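Gripper Evaluation Working Group
Minutes of the October meeting, Whitlock site, small conference room

Meeting opened at 10 a.m. Minutes of the September meeting were accepted with one correction: the Flemumov controller was returned to the supplier for a firmware load, not for repair.

1. Status of the comparison

The group is comparing 3 grippers on the same arm: the Gura two-finger unit, the Flemumov suction unit, and the older Ganarbridge parallel gripper that came with the cell. All three are to be run on the same object set, with the same operators and the same bin. The Ganarbridge runs are finished. The Gura runs are finished except for the soft items. Flemumov has not been started and cannot start until the vacuum line is approved.

Total logged attempts to date stand at 3596, counting both finished and aborted picks. It was noted that the September figure left out the aborted ones, so the two totals should not be set side by side. The log sheet will have a separate column from now on.

2. Bin trials

The bin work continues with mixed loose objects. Current practice is to put a few unlike items in together and let the operator choose the order. The yellow corn cob, the purple piece with the ringed cap and the dark block have been the standard starting group, and the block remains the slowest item when it stands close along the bin wall. The sloping sides leave little room for the tool there, and operators tend to come in at an angle and back out again.

Wear on the bin was raised. The floor sheet is scratched and the coating on the back strip is flaking. One view was that the bin should be replaced before Flemumov starts. Against that, a new bin midway would make the Gura results harder to compare. Agreed to keep the present bin to the end of the series and record its condition in the report.
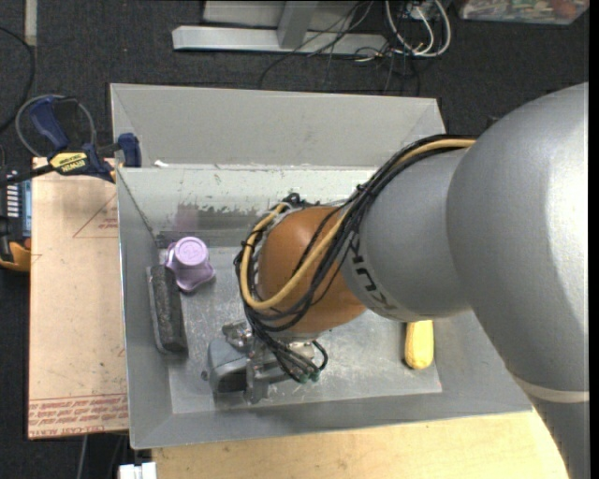
A remark sent in by the Ganarbridge office was read out, to the effect that the times for items near the wall say more about the size of the wrist and the cabling than about the fingers, and that they would like those picks reported separately. They also asked whether the arm could be programmed to approach from the other side for part of the series.

The group accepted the first point. Wall picks will get their own table. On the second, changing the approach would mean repeating the collision checks, and there is no time for that before the draft is due. It will be listed under further work.

3. Cables and hose

The cable bundle was discussed at some length. It runs along the arm and loops out at the wrist, and the loop limits how far the wrist can turn before the operator has to unwind. Two options were put forward: shorter ties closer to the joint, or a swivel fitting. Ties will be tried first. The change is to be made between series and noted in the log with the time.

4. Controllers

Both controllers were tried on the Gura unit. Operators preferred the newer one for fine closing moves. The older one recovers faster after a stop. No decision was taken. A further 18 attempts on each will be run with the same operator.

5. Actions

Add the aborted-pick column to the log sheet.
Split out wall picks for Gura and Ganarbridge.
Retie the cable bundle before the next series.
Get a date for the vacuum line approval.
Finish the soft items on Gura.

6. Other business

The booking sheet for the cell has been filled in twice for the same hours. Please check it before setting up.

Next meeting in November, same room, 10 a.m.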